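Kosstead office, main floor: workplace inspection checklist
Inspected by Encarnación Campos, 12/25/23
Result: pass, 2 items to follow up

1. Floor and walkways
Main route open. Cables are to be taped or covered wherever people walk over them.
Comment: cable covers ordered from Irden. Follow up.

2. Desks by the brick wall
Tops to be kept fairly clear. Plants are fine as long as the pots have no holes in the base.
Comment: OK.

3. Chairs
Mesh chairs checked for height, tilt and castors. Push them in when leaving.
Comment: OK. One gas lift replaced in July.

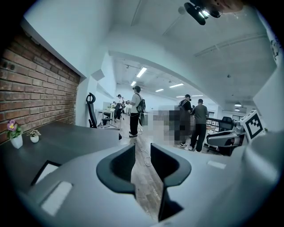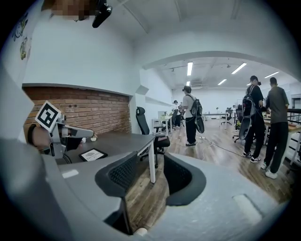
Brick wall and dark grey desk, with the ceiling lights on in the larger office behind.

4. Lighting
All ceiling fittings tested from the wall switch. No flicker noticed. Diffusers need a wipe.
Comment: OK. Cleaning is with Štefanec, next visit in roughly 30 days.

5. Walls and brickwork
Mortar tapped by hand along the lower courses, nothing came away. Stickers may stay on the plaster but must be kept off switches and signs.
Comment: OK.

6. Portable electrical equipment
39 items on the register. Labels read and dates compared with the list. 4 chargers were missing from it and have been added.
Comment: the new chargers have still to be tested. Follow up.

7. Fire exits
Doors open fully from inside. Coats and bags are not to be hung on the handles.
Comment: OK.

Copy sent to Plivosix for the building file.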